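How to line and nest small black trays for a drawer or shelf

Small rectangular trays are handy for keys, screws, sewing bits and anything else that ends up loose in a drawer. Most are sold bare, and things slide about in them. A cut liner stops that and makes small parts easier to see. This page covers lining a pair of trays of slightly different sizes so that one can still be stored in the other.

What you need

Two shallow trays, one a little larger than the other
A sheet of pale liner, such as thin felt or foam
A steel rule and a pencil
A craft knife and a cutting mat
Double-sided tape, 18 mm wide
A soft cloth and washing-up liquid

We used the plain black trays from the Kelletti desk range, but any flat-bottomed tray will do. The liner came off a roll from Bergmann. If you buy by the sheet, one measuring 200 mm by 28 cm will do a small pair with some left over for mistakes.

Step 1: Clear the table and clean the trays

Work on a large table with a pale top if you have one. Black offcuts and stray bits of tape show up well against it. Wipe the trays with a damp cloth and a drop of washing-up liquid, then dry them fully, including the corners. Tape will not hold on a greasy base.

Step 2: Set the trays side by side

Put both trays down with a gap between them and decide which is to be the lower one when they are stored. This is normally the larger. Look at the bottoms as well as the insides. A tray with a raised foot needs more clearance than one with a flat base. 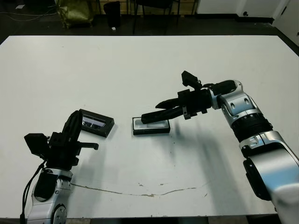
Two black trays on a white tabletop, the slightly larger one with a pale lining inside its rim.

Step 3: Measure the inside

Measure the floor of the tray and not the top edge. The sides usually slope, so the two figures will differ. Take the width at both ends and use the smaller. Write the sizes on a bit of tape and stick it under the tray.

Step 4: Cut the liner

Mark the shape on the back of the sheet. Take 1 mm off each side so the liner drops in without buckling. Cut along the rule with several light strokes. If the tray has rounded corners, trim the liner corners with scissors after the straight cuts are done.

Test the fit before any tape goes on. If the liner rises in the middle it is still too long. Shave a little off one end and try again.

Step 5: Fix it down

Run a strip of tape along each short side, then one down the middle. Peel the backing from the middle strip first, lower the liner in and press outwards. Then lift each end in turn and peel the rest. Leave a weight on it for 50 minutes. A book in a plastic bag is fine.

Step 6: Check that they nest

Place the smaller tray inside the larger. It should sit level and lift out easily. If it rocks, the liner underneath is too thick. We had this with the 3 mm foam sold by Triltden and went down to the 2 mm.

Trays with a glossy insert

A shiny insert should be left as it is. Tape marks it and is hard to remove. Clean it with a dry cloth and use that tray for larger items that don't roll. The Brillach inserts lift out if you want to line the tray underneath, but check yours before forcing anything.

Looking after the lining

Shake felt out over a bin and go over it with a sticky roller. Foam can be wiped. Replace either when the corners start to curl.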